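Cillus Questions "Streak-Free" Claims on Household Spray Cleaners

WERKOW, December – Shoppers are paying extra for words on a label that mean very little, according to a household survey released by consumer group Cillus.

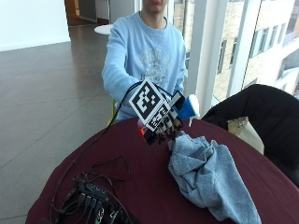
A blue and white spray bottle held at a table with a maroon cloth.

The group asked 3032 households what they expected from a cleaner sold as "streak-free" or "professional strength." Most expected it to beat a plain one. Only 33 percent said they had ever noticed a difference.

"We asked makers what they tested and against what," said Radwa Erraji, who led the survey. "The replies were long on adjectives. I'm still waiting for a number."

Cillus wrote to 50 brands. Several sent brochures. One sent a coupon.

The group is also wary of refill schemes, which it says can cost more per ounce than a new bottle – a point rarely printed on the pouch.

Tarek Belhaj, who handles pricing at Cillus, said the survey has limits too. "People told us what they remember. We would like lab work before anyone calls this settled, and that includes us."

The full report is free from the Cillus office in Werkow.

Press contact: Hala Bouazza, Cillus, extension 3854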